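Chapter 3
Choosing a Contractor for a Transit Line

Large rail projects are seldom built by the public agency that will own them. The agency sets out what it needs, invites companies to compete, and signs a contract with one of them. This chapter follows that process from the first notice to the signed agreement, using the Donmont light rail extension as its main case.

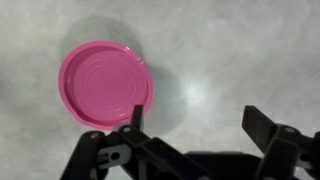
Why do companies bid as a group?
A single firm may lack the staff, equipment or credit to take on the whole job, so several firms share the work and the risk.

The Donmont extension added three stations to an existing line. Two groups reached the final stage, one led by Prondero and the other by Rebane. Each received the same 243-page set of requirements in February and had to return a technical plan and a sealed price.

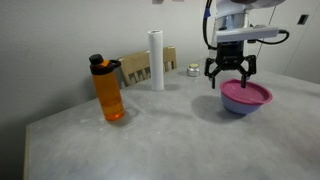

Figure 3.1 Gripper above a two-toned bowl

Reviewers read the technical plans first. A plan that failed on safety or schedule was set aside with its price unopened. The remaining prices were then compared, and the agency named Prondero its first choice. Naming a first choice did not end the process - the two sides still had to agree on who would pay if the ground proved harder to dig than expected. The contract was signed on August 3, 2018.
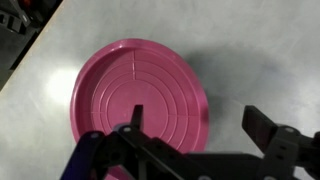

Figure 3.2 Round pink dish with raised rings

Section 3.1 covers the first notice and the questions bidders may ask. Section 3.2 deals with scoring. Section 3.3 turns to ground risk and compares Donmont with the Erkiton tunnel, where the owner kept most of that risk and paid a lower price at signing.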